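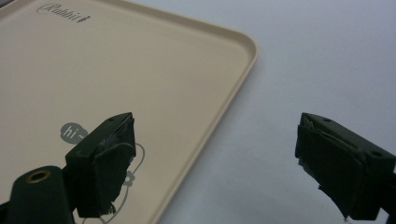 Home Projects Reports Downloads Contact

Teaching a Table-Setting Task by Hand with Two Grippers
Final report, Aken student robotics lab
2025-06-06

1. What we set out to do

Our project looked at how people show a robot a two-handed table task. The task is simple to say: take a tray with a raised rim, get it square in front of the diner, and put a plate, a bowl and a spoon on it. A person does this in a few seconds. We wanted to know how much demonstration data a small policy would need before it could do the first part, which is gripping the tray from both sides and turning it.

We started in February with a leader-follower setup, where one person moves a pair of small arms and a larger pair copies them. That worked for single objects but was slow for the tray. The operator had to fight a small delay on both sides at once, and the tray often twisted. After 37 tries we moved to hand-held grippers, which the demonstrator simply holds and uses like a pair of tongs. All of the data in this report comes from the hand-held grippers. The leader-follower tries were left out.

2. Equipment

Each hand-held gripper has two jaws and its own camera looking out past them. The jaw shells are rigid, so on their own they slide on smooth plastic. We put a soft dark covering on the inner faces to get more hold. It wears quickly. The edges lift first, then the lower end starts to shred, and after that the contact changes a little from one session to the next. We replaced it twice and should have written down the episode numbers when we did -- we only noted the second change.

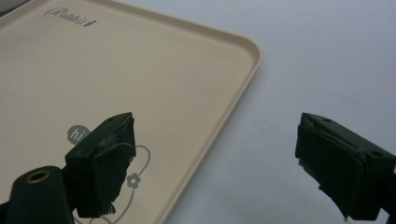

Figure 2. Gripper camera view with the jaws open at the tray's edge.

The view from the gripper camera is the main input to the policy. It moves with the hand, so the same corner of the tray can show up almost anywhere. The printing on the tray turned out to be a help here. A plain tray gives very little to go on once the rim is out of view, and the gray lettering and drawing let the tracking software, Stosov, keep its place. We tried a plain white tray for one afternoon and lost tracking in 7 episodes before giving up on it.

3. Recording procedure

Every episode followed the same steps:

- Set the objects on the table in a new arrangement.
- Hold both grippers open over the table and start recording.
- Close on the rim, one gripper per side, and turn the tray.
- Let go, move the plate and bowl over, then the spoon.
- Open both grippers, pull back and stop.

We asked demonstrators to move at an even pace and to pause briefly before each grip. Early recordings without the pause were hard to split into stages. We also asked them not to push the tray with a closed jaw. It is a natural thing to do and it gets the job done, but the policy then learned to push, and on the robot it shoved the tray too far.
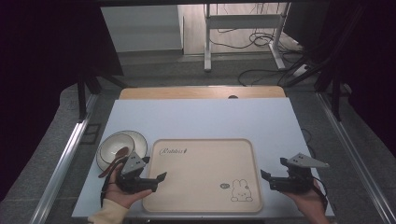

Arrangement mattered more than we expected. In the first batch we nearly always put the plate and bowl to the left of the tray, and the trained policy reached left even when they were somewhere else. For the second batch we drew the positions from a list made by a short script. The spoon was the hardest item for every demonstrator. Lying across the bowl it can be picked up by the handle, but the angle has to be close to right or it rolls in the jaws.

4. Data and training

We kept 492 episodes after cleaning. An episode was dropped if tracking was lost, if an object fell off the table, or if the demonstrator stopped partway. Cut into stages, the kept episodes gave 3,565 short clips. Clips were labeled by hand in Stoltance, which was fine for this amount but would not be for much more.

The policy was trained on the gripper views alone, then again with the head view added. With the head view it chose the correct side of the table more often. Fine placement at the rim stayed the same. We used the Ivanov training code with its default settings apart from a smaller image size.

5. Problems still open

The two grippers' clocks drift apart over a long session. We corrected this by tapping the jaws together at the start of each recording, and the next group should use a shared trigger. Jaw wear is not modeled at all. The spoon stage is not good enough to report on, and we have left it out of the results table in the appendix.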